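Filed under: Stage & Screen Makeup, Research
Last updated: January
Reading time: 3 min

4. Wear Testing of Stage Blood and Scar Wax

4.1 Procedure

Wear was tested on 25 performers from the Kassab company during its winter run, a ghost play in which nearly everyone is stabbed by the second act. Each performer wore two prosthetic wounds per night, one on the forearm and one on the jaw. The forearm wound was built in Fukness scar wax and the jaw wound in Oteo silicone, or the other way around, following a chart that Fares Khoury kept taped inside the dressing room door. Actors were asked not to pick at the wounds. They picked at the wounds.

Blood was mixed in one batch from corn syrup, red and blue food coloring, and a little cocoa powder, then split into two bottles, one of them thickened with Hirotska gel. Both bottles were stored cold and labeled in large letters after an early mix-up with the pancake toppings.

4.2 Scoring

Each wound was scored at the end of the show for edge lift, color shift, and what we call seat, meaning how well the piece still follows the face when the face is doing something. Scores ran from zero (gone, possibly in the orchestra pit) to five (as applied). Nisreen Tarawneh scored every piece under the same mirror lights and was not told which product she was looking at, although she has worked with wax for long enough that we doubt she was fooled.

4.3 Results

Silicone held its edges better on the jaw, where 22 of the 25 performers finished with a score of four or five. Wax did respectably on the forearm until the sword fight. Most wax failures fell within the 30 minutes after the intermission, when the stage was hottest and the actors were eating. The thickened blood stayed where it was put, which pleased the wardrobe department and disappointed the director, who wanted it to run. The thin blood ran beautifully, in most cases down the inside of a rented sleeve.

Skin reactions were mild and limited to redness from the adhesive. One performer reported itching on an arm that had not been made up, and we have left this out of the table.

We make no claim about longer runs, outdoor shows, or actors with beards. Figure 3 shows soda cans and a sponge on a gray tabletop.

Figure 3.
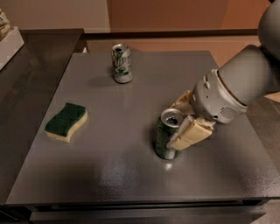 5. Removal and Skin Care

Removal was timed from the first wipe to bare skin. Wax came off with cold cream and patience. Silicone needed solvent at the edges, worked in with a flat brush, and most performers finished the job in the shower.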